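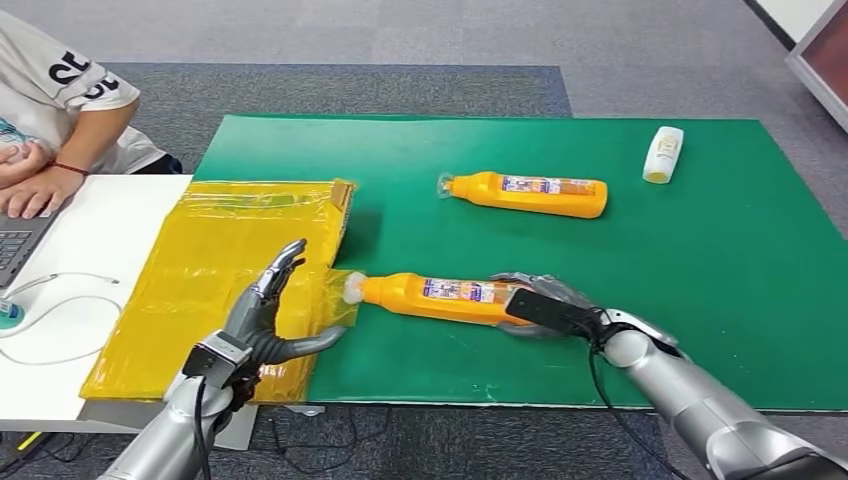

Two orange bottles and the yellow packet on the green mat, table B.

# Flumwood: household bottles and packets, handled on a table

Flumwood is a collection of short sessions in which ordinary shop-bought goods are laid on a work surface, picked up, moved and put down again. If you came looking for drama, the Undix set has a folder of dropped eggs.

This card covers the cleaning products part only. Food tins and stationery have cards of their own, in varying states of repair.

## What's in it

- 1,150 sessions, most of them under a minute
- 9 kinds of goods, from squeezy bottles to flat packets
- 2 table layouts, called A and B by someone with a train to catch

Layout B has a green mat next to a white table. The mat is scuffed and we have stopped apologising to it. Goods may lie on the mat, on the table or across the join, and the join is where most of the interesting sessions are.

## The goods

Bottles are used as sold, with labels left on. Film round the caps stays on too if it came that way. We did try decanting and relabelling everything in plain white for an early version - it looked like a very tidy poisoning, and all of it was thrown out.

Packets are harder. A flat plastic packet creases differently each time it is put down, so "same position as before" is a hope. The notes column says "packet, roughly flat" a great deal. Treat it as mood music.

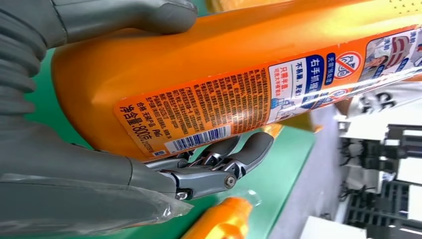

Orange bottle, label side. Net content 800 g (净含量:800克), marked phosphate-free, P&G.

## Labels and text

Where a label is readable we copy the net content and the maker's name into `label_text`, in the original language. Small print is left alone. Glare eats a fair amount of it, and the rest is set at a size meant for ants.

Barcodes are not transcribed. Please don't ask for them again.

## Known problems

- Bottles lying on their sides are logged as `lying`, whichever way the neck points. Direction is in `neck_dir`, filled in for layout B only.
- Orange and yellow goods were muddled in the `colour` field until May. Fixed, apart from the ones we haven't found.
- Over half of the packet sessions lack a closing note.
- Things at the table's edge, such as cables and laptops, are not annotated.

## Use

Free for research and teaching. Cite as "Flumwood, cleaning products". Corrections are read on Wednesday mornings, with tea.

Related items

Farnemus - drawers, shelves and their contents
Undix - kitchen breakables
Rozīte - folded cloth and towels
Flumwood: food tins (draft card)
Flumwood: stationery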